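# Chapter 7: When the Gripper Lets Go

The Clavent sorting cell had completed 1,274 picks before it dropped a part. The controller recorded no fault. The arm carried its empty gripper to the bin, opened it, and returned for the next part. Two more parts fell before an operator at the Truswood plant pressed the stop button.

A dropped part is a small loss. A machine that continues to work after a drop is a safety matter, for a loose part may roll under a guard or strike a person who has reached in to clear it. The Kulkarni review, discussed in Section 7.3, traced the Truswood failure to a grip check that had been switched off during setup in May and never restored.

This chapter covers the following topics:

- how a grip is lost during a move
- how a controller detects a lost grip
- safe stopping and the clearing of loose parts
- the written fault record

Students should review the stopping distances in Chapter 6 before they begin. The exercises use the Gelent training program with arm speed limited to 70 percent.

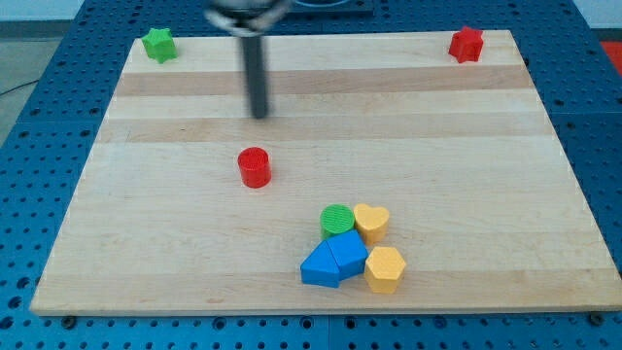
**May an operator reach in to pick up a dropped part while the arm is paused?**

The operator must first stop the arm fully and lock out its power. A paused arm can restart without warning when its program receives a new signal.

## 7.1 How a Grip Is Lost

A grip holds only while friction at the fingers exceeds the forces that pull on the part.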